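Cuaderno de taller - julio, sala de la mesa de cristal

Entrada para mí y para quien siga con esto (Jasmina, Roald, va por vosotros).

Hoy tocaba por fin el bodegón de Trovley, ¡y qué ganas tenía! La idea es sencilla: uvas, plato, mesa transparente, moqueta gris debajo. Gunvor quería un mantel y yo le dije que ni hablar, que lo bonito de esta mesa es que se ve el suelo a través y todo lo que pones encima parece flotar un poco. Las uvas verdes contra tanto gris son una maravilla, tienen un amarillo dentro que no me esperaba.

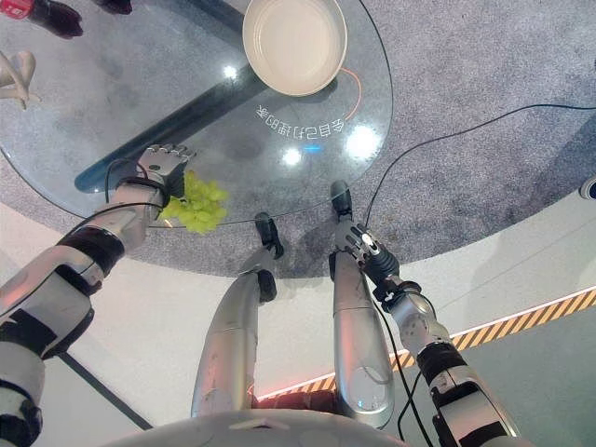
Sobre el plato hubo debate. Rajkumari prefería uno hondo, de los de Brellton, pero con el borde alto se pierde la mitad del racimo desde arriba. Nos quedamos con el llano de borde levantado, que recoge la fruta y la deja respirar. Queda pendiente probarlo más cerca del borde de la mesa y también hacia el centro. De momento 2 posiciones anotadas en la hoja, faltan 5.

Racimo: dejarlo entero, con su tallo. Probé a imaginarlo en ramitos pequeños y no me convence nada - parece comida de avión. Entero tiene peso, tiene forma, y además se coge por arriba sin aplastar los granos.

Para la versión con más cosas, la figura beige sentada con las rodillas recogidas se queda, me encanta. Esas piernas larguísimas y la cabeza inclinada le dan a la mesa un aire de salón de verdad. Al lado, las botellas de Coca-Cola y Pepsi, una con tapón rojo y la otra con tapón azul, muy juntas.

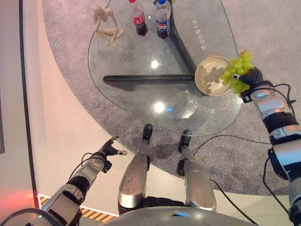
Lo que más me ha gustado del día son las sombras. El racimo en alto mancha el plato de una manera preciosa, irregular, como hojas. Borghild dice que habría que difuminar la luz y yo me resisto, pero lo probaremos a las 17 h, cuando cambia la claridad de la sala.

Otra cosa: las barras oscuras bajo el cristal ayudan muchísimo a colocar. Usarlas de guía, sobre todo la diagonal. Apuntar siempre respecto a ellas, nunca respecto a la moqueta, que al ser redonda engaña.

Pendiente:
- pasar un paño al cristal antes de la próxima tanda
- preguntar a Frimpong por otra variedad de uva, a ser posible negra
- Roald: tu lámpara sigue en el armario, estante 4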